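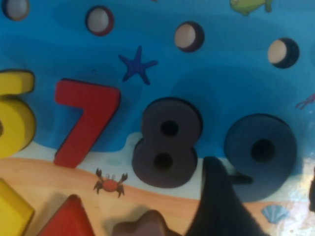 The first item was the new office scanner, and it took up most of the evening because everyone had been waiting for it. Mwanahawa Kinyua had spent the week testing the Barnideck flatbed on the harder things in our backlog, the ones the old sheet feeder simply chewed. Her first try was the artwork for our number puzzle, the one with the blue sea over the sandy beach, and she was delighted with how well the layered blues of the water came through. The darker and lighter bands stayed separate at 600 dpi, where the old machine used to run them together into one flat colour. Lovely result!

Tumaini Koech asked how long a full-colour page takes at that setting. Mwanahawa said long enough to put the kettle on, but at 300 it is quick, and for ordinary letters and order forms 300 is plenty. Agreed that 600 is kept for artwork and anything going to the printers.

Paper feed. The feeder has jammed twice so far, both times on stapled sheets. Mwanahawa showed us how the side flap opens and it really is easy to clear — a big step up from the screwdriver method. Please take staples out first all the same.

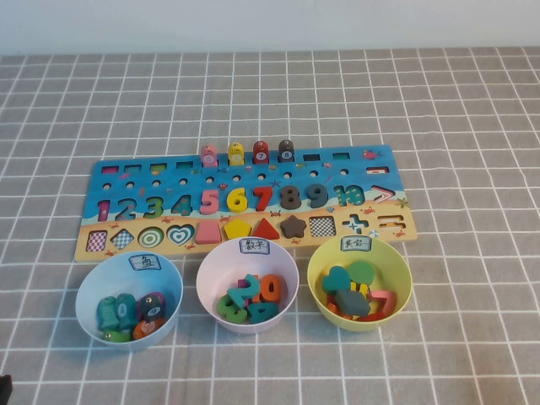

The sea puzzle with its four fish pegs.

Backlog. There are 261 catalogue pages still to do, plus the supplier folders on the bottom shelf. Tumaini has offered to take the catalogue and was very cheerful about it. He would like the big table on Tuesday from 2 o'clock and asks that the scanner is left switched on for him. Agreed.

File names. Good discussion, longer than planned. We liked Tumaini's idea of putting the product name first and the page number last, so that things sort properly in the shared folder. Old files will stay as they are for now. Mwanahawa will write the pattern on a card and tape it to the lid.

Software. The Cliltasum program that came with the scanner straightens crooked pages by itself and makes the text searchable. Mwanahawa searched for one supplier's name across a whole folder and found every letter in seconds, which got a small round of applause.

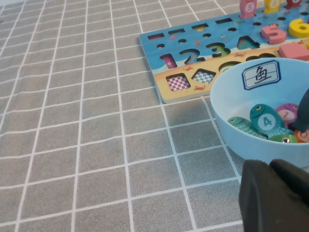
It struggles with handwriting, so delivery notes will still need a typed line added by hand. Tumaini wondered if Shemweta would read them better, as his last workplace used it and he got on well with it. He will ask for a trial copy and bring it along next time.

Storage. The shared drive is filling up faster than we thought, mostly with test scans. Everybody to clear out their own tests by the end of February. Pleden have quoted for a second drive and the price looks fair. Mwanahawa to check that it comes with its own power lead before we order.

Old scanner. Still works for black and white. To go in the back office for receipts.

Any other business. Request for a longer USB cable, 5 metres if they make one that works at that length. Tumaini to look.

Actions
Mwanahawa: file name card, Pleden power lead
Tumaini: catalogue pages, Shemweta trial, USB cable
All: delete test scans, remove staples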